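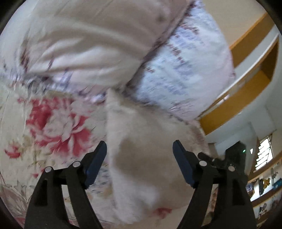
# Pletstead Two-Zone Hose Timer: one season on the spigot

I bought the Pletstead to replace a single-outlet dial timer that had started to drip from the body. It cost $66 at Doltamance, the garden center out on the county road, and it has been on my back spigot since May. I paid for it myself.

The short version is that it waters on schedule, the two outlets work separately as promised, and the battery door is bad. I would buy it again at this price but not at a higher one.

## What it's hooked up to

My yard is small and slopes toward the house. Outlet A runs a soaker hose through the vegetable bed: tomatoes, pole beans, chard, and a row of carrots that didn't amount to much. Outlet B runs drip line to the foundation shrubs and a young serviceberry. The soil is heavy clay in both places, and that matters for how I set the timer. Clay takes water slowly. If you run it fast and long, most of it slides off the top and ends up on the sidewalk.

Water pressure at the house is on the low side of normal. I used a pressure regulator on the drip line and none on the soaker.

## Setup

The box has the timer, two filter washers, and a folded instruction sheet. There are no batteries. It takes AAs.

The swivel collar at the top is metal and threads on by hand. I had it tight without a wrench, and it hasn't leaked at that joint. The outlets below are plastic with standard hose threads. Go slowly with these, as they're easy to cross-thread. I did it on the first try with outlet B and had to back it off.

The outlets sit close together. If your hose fittings have wide grips on them, the two will bump. I put a short leader hose on one side to get around that.

Programming took me longer than it should have. You set the clock first, then pick a zone, then start time, run time, and frequency. Each step uses the same dial and the same button, and if you stop to read the sheet the display times out and you go back to the clock. Once I understood the order it was fine. Yaryna Onyshchenko next door bought the same one a few weeks after me and had hers done before I finished explaining it.

## The schedule options

Run time goes up in steps of 5 minutes. For soaker hose that's fine. For someone using it on pots with fast emitters it could be too coarse.

You can set more than one start per day for each zone. This is the reason I picked it over the Zupan, which costs less but only allows one start per zone. On clay I want short runs with a rest in between so the water has time to go down. In July I had the vegetable bed on two morning cycles, the first before sunrise and the second an hour later. There was no runoff onto the walk that I saw, and the soil was damp down past my finger when I checked between the rows.

If both zones are set for the same time, the timer doesn't run them together. It finishes A and then starts B. The instructions don't mention this. It's the right behavior for a house with low pressure, but you should know about it if you're trying to figure out why B seems to be late.

There's a rain delay button. Press it and the schedule skips ahead by one, two, or three days, then picks up again. I used it a lot in June. It doesn't sense rain, so you do have to walk out and press it. There's a port for a rain sensor on the back, sold separately, and I haven't tried one.

Manual run works by holding the button for the zone you want. It shuts off on its own at the end of the set run time. I like that, having left a hose on overnight more than once with my old setup.

## Problems

**The battery door.** It's a thin tray that slides into the bottom of the body. It has a rubber gasket that comes out of its groove every time the tray is opened. Twice I closed it with the gasket pinched and found moisture inside the tray the next week. There was no damage, but I wiped the contacts and now I check the gasket with a flashlight before I shut it.

**The display.** It has no backlight, and in full sun it's hard to read from above. I end up crouching. If your spigot is low to the ground, expect the same.

**The low battery warning.** A small icon comes on, but the timer doesn't close the valve before the batteries die, or at least the sheet doesn't say that it will. I changed mine the same day the icon showed up. I wasn't interested in testing it.

**Filter washers.** They clog if you have sediment in your line. I cleaned mine once. A cheap Y filter ahead of the timer would probably stop this.

## Warranty

The warranty is 90 days, which is short. The Umby timer I had years ago came with a full year. I called the Pletstead number with the question about overlapping zones, and the person who answered knew the product and didn't keep me on hold long. I haven't needed a replacement part, so I can't say how that goes.

## Water use

I don't have a meter on the spigot, so I only have the house bill to go by. The summer bill was lower than last year's. It was also a wetter June, and I took out a strip of lawn by the driveway, so I wouldn't credit the timer with all of that. What I can say is that I stopped overwatering the shrubs. Before, they got whatever the vegetables got. Now they're on a long, slow run once a week and they look fine on it.

## Who it suits

- Anyone with one spigot and two areas that need different amounts of water
- People on clay or a slope who want to split up their watering
- People who don't want an app, as there isn't one

If you only need to water one bed, a single-outlet model will do the job for less. If you have more than two areas, look at a four-outlet manifold, or just put in proper valves.

## Winter

The sheet says to bring it in before the first freeze, drain it, and store it with the batteries out. There's a little water left in the valve body even after you disconnect the hoses, so open both zones manually and tip it over a bucket before you take the batteries out. Mine comes in when the beans come down. I'll put new washers in it in spring.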